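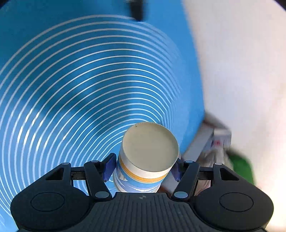
Work notes, Lodia bus concession: pay scale and pension model

December 7, 2025
Entered by T. Cordero. Checked in part by I. Kyei.

Purpose of this entry: to record the second run of the pay model for the Clenitz bus network, ahead of the transfer of the Lodia depots to the new operator. The first run used the old staff list and should no longer be cited.

Staff list. The corrected list has 113 drivers on the protected contract. Mechanics and control room staff are held in a separate file and are not part of this run. Seventeen of the drivers reach the end of the guaranteed scale before the transfer date. The draft law is unclear on whether they keep their yearly step or move at once to the operator's own scale. Both readings were run and saved as A and B.

Result. Under reading A the wage bill follows the ministry's forecast closely in the first years and then rises above it. Under reading B it stays below throughout, but the one-time payments set out in the union's annex cancel almost 65 percent of the saving. The earlier memo did not count these payments. A correction must go to everyone who received it.

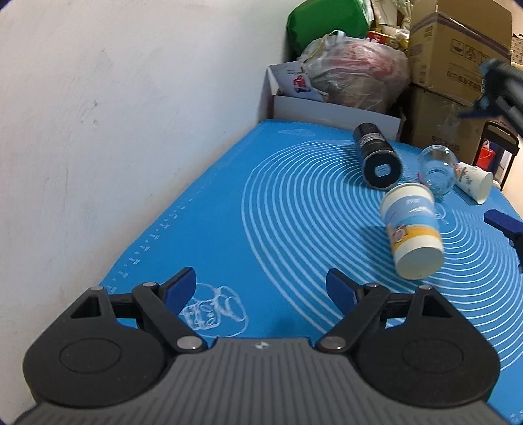
The annex also sets the retirement age for drivers by years of service, with full rights at 25 years. The model had been reading this as years with the present employer. Mr. Kyei pointed out that service with the former city company counts as well, and the text of the annex supports him. The field has been changed in Kütt (sheet 4, column for prior service). Older saved versions still carry the error. They have been moved to the closed folder and are to be left there.

Debt. No change to the treatment of the network's debt. The region proposes to take over the part linked to the depots and leave the part linked to vehicles with the operator. Orelari's offer assumes the same split, but its interest table starts one quarter later than ours. The two totals should not be placed side by side until this is settled. A written question has been sent to Orelari's finance office.

Strike days. It was agreed to leave lost fare income out of the base case. Mr. Kyei would prefer a separate low case with a short stoppage in February, when the depot ballot is expected. I have no objection, provided that the low case is labeled as an assumption and is kept out of the summary table.

Open items
Reading of the step clause: legal office to confirm A or B.
Prior service records: four files have no start date. Request sent to the city archive.
Correction to the earlier memo: Cordero to draft, Kyei to review.
Sheet 4 to be locked after review.

Next run to be made when the legal office replies. Same settings, same discount rate, new file name.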